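Demonstration teaching (robotics)
By Uwe Wunderlich, July

Demonstration teaching is a way of getting a robot to do a task by having a person do it first, either by pushing the arm along by hand or by steering it from a distance. Recordings of these runs are used to train a control program. Supporters call it programming without code. That is generous - someone still has to write the code, and someone has to do the task over and over.

Hand guiding is cheap, but the person's arms get in the way of the cameras. Remote control avoids this and is slower. The operator loses most of the sense of touch, and soft things suffer for it.

Claims for the method are hard to check. The Fistia project reported success after 20 demonstrations of clearing a table, but tested on the same table. Lammers, a later effort, used 1000 and gave no failure count. 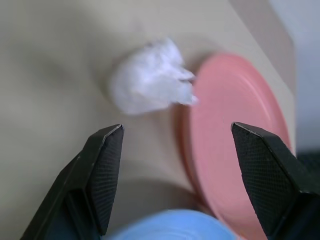 Erberg, July - A crumpled tissue lies against the rim of a pink plate, between the open fingers of a gripper. Table clearing is a favorite test, and tissue is a hard part of it, having no fixed shape to learn.

Comments

Jannik Brinkmann: Fanar did publish its failures. Worth adding.

gripfan6: Try hand guiding for a full shift before you call it cheap.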